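歯車の組み立てキット、いっしょに試してくれる人を募集します!

こんにちは、Cliltero工作室のシルヴァナ・ロペスです。うちで作っている歯車キット「Plerkier」の説明書を書き直しているんですが、自分で書いた文章って、自分だとどこが分かりにくいのかさっぱり見えないんですよね(もう5回も直してるのに…)。そこで、初めて触る方に組んでもらって、「え、この部品どっち向き?」みたいなつぶやきをどんどん聞かせてほしいんです。 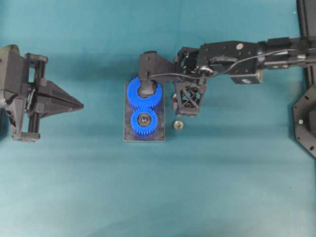 横浜、7月

青い歯車が2枚、黒っぽい台の上でかみ合っているところ。大きさがちょっと違うのが分かりますか? 布の上にある丸い金属の部品みたいな小物は、床に落とすと本当に見つからないので、当日も布を敷いた机で作業してもらいます。

時間は75分くらい見ておいてください。前半は説明書だけを頼りに黙々と、後半はお茶を飲みながら感想タイム。工作の経験はいりません、むしろ「プラモデルも作ったことない」という方、大歓迎です! 中学生以上ならどなたでも。細かい作業なので、老眼鏡を使う方はぜひお持ちくださいね。

日時:火曜日の午後2時から
場所:Cliltero工作室 2階の作業机
参加費:なし
お礼:交通費と、Plerkierの完成品をひとつ

申し込みは工作室の受付まで、お名前と参加したい週を書いたメモかメールをください。機材のことは同僚のイムティアズ・サハが詳しいので、質問は彼あてでも大丈夫です。定員になったら次の回をご案内します。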